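FOR IMMEDIATE RELEASE

Hustton Animation's "The Clockmaker of Camenzind" Comes to the Belasow Theater

September 28, 2021 – Hi everyone, Wendelin Ortner here. I direct cartoons and I write our press releases too, so you're getting this one straight from me (sorry in advance for the exclamation points).

Our new animated short, "The Clockmaker of Camenzind," is finished! It runs 18 minutes, it has a goat in it, and it will have its first public showings at the Belasow Theater next March. I've been wanting to type that sentence for a very long time.

The story takes place in 1792, in a mountain village where the church clock has stopped and everybody has a different idea of what time it is. The baker thinks it's morning. The schoolteacher thinks it's Thursday, and she won't be talked out of it. Into all this walks Dumero, a traveling clockmaker who would really just like some soup.

I first drew Dumero on the back of a parking receipt, and he had a much bigger hat. The hat got smaller with every draft until my co-writer, Dong-geon Hong, begged me to leave it alone. Dong-geon also wrote the music, which is mostly accordion and a music box he found at a yard sale and had to tune his songs to – it plays a little flat and we decided we loved it that way.

If you saw our last short, keep your eyes open during the market scene. There's a familiar face on one of the posters behind the cheese stand. I'm not telling you which poster! People have been writing to us about the little things we tuck into our backgrounds, and I read every one of those letters, including the ones that spot things we never put there.
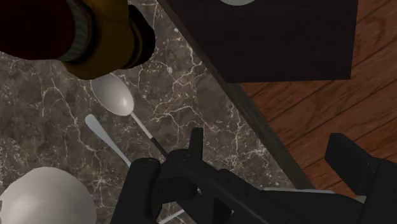
Showings and Tickets

The short will play on the big screen at the Belasow with five of our older cartoons, so you'll get a full evening out of it. Dong-geon and I will both be there and we'll stick around afterward to talk. Bring questions, bring kids, bring that friend who pauses movies to read the signs.

Tickets go on sale at the theater box office in January. Every seat is the same price, and children under 2 get in free if they sit on a lap.

For Press

I'm happy to do interviews by phone or in person, and so is Dong-geon, though he'd rather talk about accordions. Reviewers can ask us for an online screener starting in February. Please don't give away what happens to the goat.

Contact: Wendelin Ortner, Hustton Animation press desk

###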